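Learning to grip: an evening with the Grudville robotics club

Notburga Gruber has run the student robotics club in Grudville for three winters. Before that she repaired packing machinery at Baumgartner, and she still talks about grippers the way other people talk about kitchen knives.

"Students arrive wanting to write code," she says. "I give them a gripper to hold and ask them to pick things up by hand with it for a whole evening. They find out very quickly what two fingers can't do."

The club's project this year is called Brolex. It is meant to sort small household items from one box into another, and the students have to collect their own recordings before any arm is switched on. The target for the first stage is 101 recordings. When we spoke they had 61.

Gruber does not want the work done only on a clean bench. The members take the hand-held tools home and use whatever furniture and boxes they have. "A bench is flat and it is always the same colour," she says. "A sofa gives under the box. I want that in the recordings."

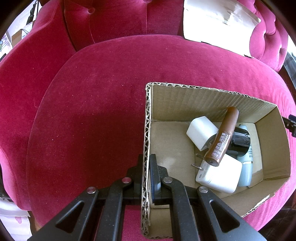
The gripper closed on one wall of an open cardboard box, with power adapters and a lip balm among the things inside.

Taking hold of the box is a separate exercise from picking up what is in it. One finger goes inside the wall and one outside, and the student then tries to shift the box a short way – slowly, says Gruber, and without looking at the screen.

"Cardboard bends. If you squeeze at the corner it behaves one way, and halfway along it behaves another. They write down which they did."

The notes are kept in a shared notebook, and she reads all of them. Attempts that go wrong are kept too, provided the student has written what happened.

In April the club travels to Drarkia for a student competition, where each team gets 10 minutes to empty a box it has not seen before. Last year Grudville scored 80 points and lost most of the rest on round items that rolled away from the fingers.

Asked whether they will do better this time, Gruber shrugs. "They are more patient than last year's group. The wiring is worse. We have a few weeks to fix the wiring."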